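Cleaning Up a Spill: What to Look For at a Robot Open Day

Every year the workshops at Brondcombe open their doors to families and schools. The next open day is on 2018-03-29, and this page is for children who are coming along, or who would like to know what goes on there. Last time there were 170 visitors, and most of the questions were about the cleaning table, so that is what we will explain.

Wiping a table sounds like a very small job. You see a puddle, you pick up a cloth, you rub until the puddle has gone. You have done it so often that you do not think about it. A robot has to have every part of that job worked out, and some of the parts are harder than they sound.

Finding the mess

First the robot has to look. A camera does not know what a spill is. It only gives the robot a picture made of lots of tiny dots of colour, and a computer program has to decide which dots are table and which dots are mess. A brown puddle on a white table is quite easy, because the colours are so different. Clear water is much harder. So is a shadow, which can look like a grey stain even though there is nothing there to wipe. Early programs at Brondcombe spent a lot of time scrubbing shadows.

A robot can have more than one camera. A camera placed high up, like your eyes, can see the whole table at once. A small camera at the wrist goes wherever the arm goes. If you hold your hand right in front of your nose, you will find that it goes blurry. The same thing happens to a wrist camera when it gets very close to something.
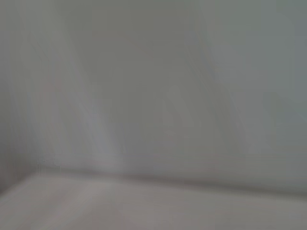
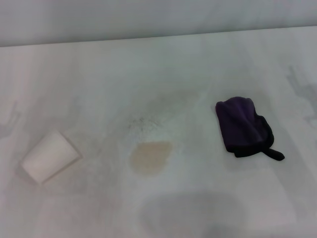 A white table with a beige spill, a paper cup on its side and a folded purple cloth.
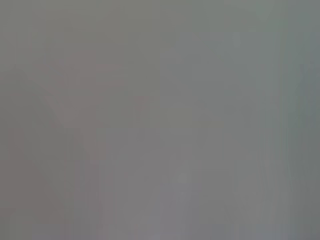 Picking up the cloth

Next comes the cloth. Robots are good at picking up hard things that keep their shape, such as blocks and tins. A cloth is different. It can be flat, folded, rolled or scrunched, and it changes shape as soon as you touch it. If the robot takes hold of one corner, the rest hangs down and might drag through the mess.

The team at Zatley, a smaller workshop which shares its results with Brondcombe, tested this part by itself. They asked their robot to pick up a cloth 90 times. It dropped the cloth or missed it on 21 of those tries. The thin cloths gave it the most trouble, as they lie so close to the table that there is little to grip.

Wiping

Now the robot has to press down. Too gently, and the cloth slides over the top and leaves the puddle behind. Too hard, and the cloth bunches up or the table moves. People feel this through their fingers and change how hard they push without noticing. Some robots have sensors in the arm that measure the push, and the program uses them to press a bit more or a bit less.

The direction matters too. If you wipe outwards from the middle of a puddle, it gets bigger. Wiping from the edges in towards the middle keeps it together. The robot is shown this in the same way you might have been - by a person doing it many times over. At Brondcombe the wiping program is called Ogola, and it learned from 321 wipes carried out by people.

Checking

When it stops wiping, the robot needs to look again. Is there any colour left? Are there any crumbs? A smear can be so faint that a person would see it only by bending down to catch the light. The robot may have to wipe again, or it may decide that it has finished when it has not. This happens fairly often, and you may well see it on the day.

What about a cup?

If there is a cup nearby, the robot has another choice to make. Should it wipe round the cup, stand it up or move it out of the way first? A paper cup is light and squashes easily, so it has to be held with care. Programs that do one job well can get stuck when there are two jobs on the same table.

If you are coming to the open day

The cleaning table is in the Drorberg room, on the ground floor. Please stay behind the yellow line when the arm is moving. Robots of this kind move slowly, and you may have to wait a few minutes between tries while the table is set up again. You can ask questions at any time.

Try this at home

Put a spoonful of milky tea on a plate and ask a grown-up for a cloth. Wear a thick glove, shut one eye and wipe the plate clean using only your thumb and one finger to hold the cloth. Then try it again without the glove and with both eyes open. Write down which parts were harder the first time, and bring your notes with you if you visit.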